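Two-arm rules, new from this month

Quick one from the Ormsby floor, sorry for the bullet style, I'm typing between shifts.

The handling rules for the two-arm units got rewritten in November and the new sheet is up by the door. Delwyn Dunstan did most of it, Ngaio Baxter from the Boditz site read it over and sent back a lot of red ink. Old sheet goes in the recycling please. Two versions on one wall is how we got in trouble at Primotmont.

What changed:

Speed cap for floor-level work is now 70 percent. Was 100. Applies to sorting, picking out of boxes, anything below the waist joint.

Long tools (brushes, scrapers, rods) count as part of the arm. So the keep-out line moves out by the length of the tool. Measure it, dont guess.

Mat goes down before any floor work. Tape the corners if people will be walking past.

Drinks stay on the shelf, not by the mat. Yes, even closed ones. Tools and bags too unless they're on the job list.

Cables: check both wrists for slack before power-up, then again after the first full reach. Sign for both checks. One signature for the pair isnt enough anymore.

Stop button holder stands where they can see both grippers. If you can't see both, you say so and we pause. 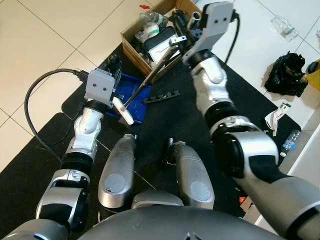 Floor-level work on the black mat, cardboard box and blue tray between the arms.

Log entries still go in Drarnon under form 2958. The wrist check has its own line now, page two, easy to miss. Leaving it blank bounces the whole form back to you.

Refresher is 16 minutes, run at shift change all month. Delwyn has the sign-up sheet. Questions about the tool length rule go to Ngaio, she wrote that part and has opinons.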